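Cable slack should be treated as a setup parameter, written down with the tool offset and the payload, and checked on the same schedule. In most small cells it is left to whoever fitted the gripper. The cell at Jokville has a six-axis arm, a two-finger gripper and a wire rack on the table, and its log lists 21 stops for January. By my reading 20 of them trace back to a cable pulling at the wrist, and one to a bad grasp.

The usual fix is a tie and a shorter loop. That moves the strain to the connector. A better procedure is to drive the wrist to both ends of its working range, with the gripper pointing down at table height, and set the loop at the worse of the 2 positions. Then record the length. Ours is 372 mm from adapter to first tie.

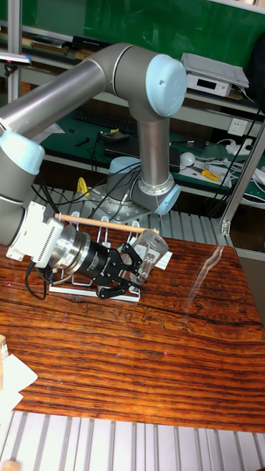
Black cable at the wrist, clear cup on the table.
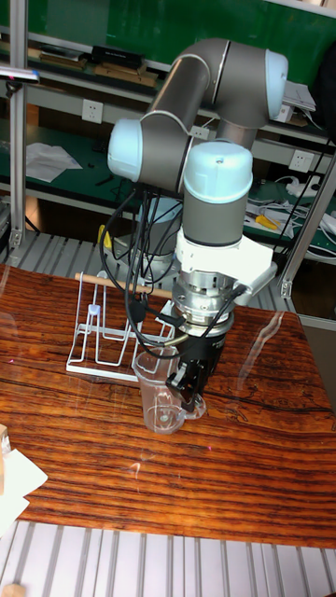 Anas Nassar disagrees, and wrote to me that a recorded length is worthless once the gripper is swapped, so the check belongs in the tool change sheet and nowhere else. I accept the part about the sheet. The number still has to be kept, as a worn tie lets the loop creep between tool changes and there is nothing else to compare it with.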